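Switching label stock without stopping the line

The operations manager at Radau, a contract packer of sauces and dressings, has run bottling and packing lines for 22 years. We talked in the plant's break room at the end of first shift, mostly about the moisture problem that pushed the company to change its labels, its glue and in the end part of its building.

Radau fills glass and plastic bottles for other companies. Runs are short. A normal day has four or five changeovers, and the smallest order the company takes is 500 bottles. "People think the filler is the heart of the plant," the manager said. "For us it's the labeler. If the label goes on crooked or comes off in the truck, the customer doesn't care how well we filled it."

The trouble started with a cold-fill dressing. The product goes into the bottle at 38 degrees, the room was in the seventies, and by the time the bottle got to the labeler it was sweating. Paper labels with the old adhesive would stick at first and then slide. The crew called it "the Wetness," and the name ended up on the whiteboard and later in the maintenance software, where it is still a downtime code with a capital W.

"We had a month, it was July, where we logged 443 minutes under Wetness," the manager said. "That's over seven hours of a line standing still with people on it. And that doesn't include the rework."

The first fix was an air knife ahead of the labeler. It helped with the bottle shoulders but left the lower part damp, and it was loud enough that the operators on that end had to change to heavier ear protection. The second fix was slowing the line down, which worked and which the company could not afford.
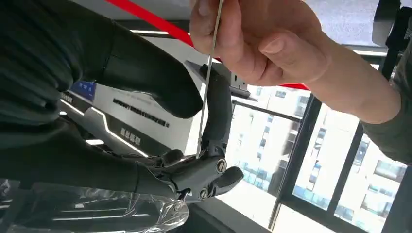
The third was a change of supplier. Radau had been buying its labels from the same printer since the plant opened. It asked for samples from three others and settled on Devadiga, a converter that does a lot of work for breweries and already had a film label with an adhesive made for wet glass. The film cost more per roll. The manager would not say how much more, only that the first quote was "not a number I enjoyed taking upstairs."

They tested it for two weeks on the dressing line. The test was simple. Bottles were pulled every half hour, put in a bucket of ice water overnight and checked in the morning for lift at the edges. Out of 274 bottles, four had a corner up. With the old stock, the manager said, they would have stopped the test after the first bucket.

"The film had its own problems, though. It's thinner. It's stretchy. Our peel plate was set up for paper and we were snapping the liner every twenty minutes until we got the tension down. I had a mechanic stand there with a wrench for most of a shift."

They also had trouble with static. Film labels picked up a charge coming off the liner and folded back on themselves before they reached the bottle. A static bar took care of most of that. The rest came from dry air in winter, and the plant now watches humidity in the packing room from November on, something it had never done before.

The labeler itself is a Jundis, bought used from a cosmetics plant that was closing. The manager likes it. It is slower than the new ones, but the parts are easy to get and the settings are on dials with numbers on them. Every product has a card with the dial settings written down. When Radau went to film, all the cards had to be done over.

"That was the real cost, if you ask me. We do more than a hundred products. Each one needed somebody to run it, write it down, run it again the next time and see if the card was right. It took until spring. Some of the cards are still wrong, and we find out when we run them."

The company looked at replacing the Jundis at the same time and decided against it. A new machine would have stored the settings and saved some of that work, but it would have needed a longer infeed, and there is a column in the way.
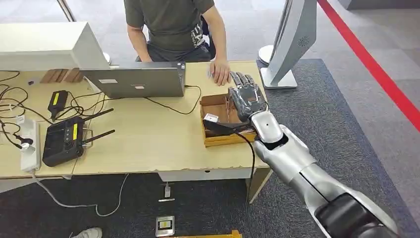 One of the line leads, who had come in for coffee, disagreed about the column and said it could be worked around if the case packer were turned ninety degrees. The lead also thought the new labels got more credit than they deserved, and that half the improvement came from the room being cooler now.

The manager did not argue much with the second point. Last year the company put up a wall between the filling area and the warehouse and added a cooling unit on the filling side, so bottles now go from the filler to the labeler without coming into warm air. Sweating is down on every product, including the ones still on paper.

"Sure, the wall did a lot. If we'd built the wall first maybe we'd still be on paper for everything. But the wall took eleven months to get approved and the labels took three weeks."

About a third of Radau's products are still on paper, mainly hot-fill sauces, where the bottles are warm and dry when they are labeled. Some customers also prefer the look. The plant keeps the two kinds of stock on separate racks with different colored tags, after a run in which the wrong rolls were loaded and two pallets had to be stripped by hand.

Next on the list is the case labeler at the end of the line, which still uses a ribbon the plant can only get from one dealer. "I bought a two-year supply," the manager said. "So that's when I'll deal with it."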